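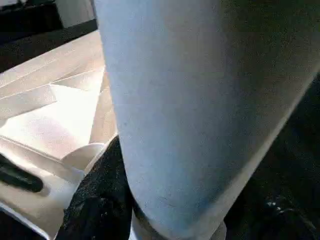 Pelluton Portable Football Goal
Supplied by Plollent Sports Equipment

The Pelluton is a portable goal for small-sided football, intended for clubs, schools and councils that share a ground between several codes. It is supplied in sets of two, with nets, clips and ground anchors included. The goal may be used on natural grass or synthetic turf. Indoor use requires the weighted base kit, which is ordered separately.

Features

Painted white on all visible members
Base depth of 1000 mm
Folding rear stanchions for storage against a wall
Net clips with no exposed hooks
Replacement parts available individually

Colour matching to club colours is available for nets only. The uprights and crossbar are not offered in any colour other than white.
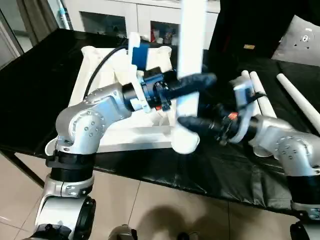 White cylindrical rod, upright.

Assembly and handling

Each goal must be assembled and moved by no fewer than two adults. Lay the uprights on level ground and join them to the crossbar before the rear stanchions are unfolded. Tighten the locking collars by hand. Power tools should not be used on the collars, as overtightening will void the warranty.

The net is fitted last, starting at the centre of the crossbar and working outward to each corner. Leave enough slack at the rear for the ball to drop inside the goal.

Goals must be anchored whenever they are standing, including during training and while the ground is unattended. Players must not hang from or climb on the crossbar. A warning label to this effect is supplied with each goal and should be kept legible.

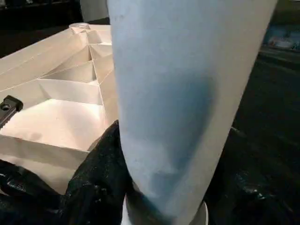

Where goals are left outdoors for the season, anchors should be checked before each session and after heavy rain. Clubs are asked to keep a written record of these checks. A blank record sheet is packed with the instructions, and further copies may be requested from Plollent at no charge.

Clean the uprights with warm water and a mild detergent. Do not use solvents. Chipped paint should be touched up promptly with the supplied paint to limit corrosion.

Warranty

The Pelluton carries a warranty of five years on the uprights, crossbar and stanchions. Nets, clips and anchors are treated as consumable items and are not covered. Claims must be made in writing with proof of purchase. 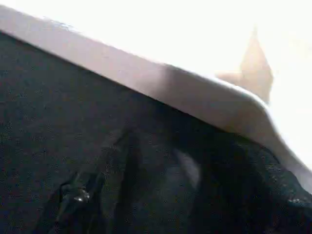

Related products

Holst weighted base kit
Tutitz replacement net
Tutitz net clips, bag

Ordering and enquiries

Orders from schools and councils may be placed on account. Delivery is made to a street address only, and a person must be present to sign for the goods. Orders for the winter season should be lodged before the end of July.

Written quotations are available on request from Preben Kjærgaard, Institutional Sales, Plollent Sports Equipment.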